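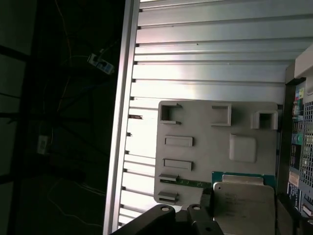

Project report: Writing house rules for a robot that works around bare electronics

What I set out to do

My project for the Pelumville lab course was supposed to be about code. I ended up spending most of March on a rule sheet, and I liked that part way more than I expected! When a gripper gets right down next to a processor chip and metal fins, small habits start to matter a lot.

The rules I kept

I started with the Nonine shop rules (37 of them, and plenty are about forklifts) and cut them to 4 for our bench.

1. Power off at the wall and wrist strap on before any hand goes near a board.
2. Slow mode within 300 mm of bare parts. No exceptions for "just one quick move."
3. One person runs the arm and the other keeps a hand by the stop button. Swap after 2 hours.
4. Check the gripper screws at the start of each session and write it in the log.

How it went

Rule 3 was the hard one. My partner and I both kept drifting over to the laptop, so we put tape on the floor. Rule 2 felt painfully slow in Rovov, the control program we use, until I saved it as a preset.

What I'd change

I never wrote anything about loose cables, and I should have. The Ayaaba team has a decent cable checklist, so I'd borrow from that next time (with credit). I'd also print the sheet bigger.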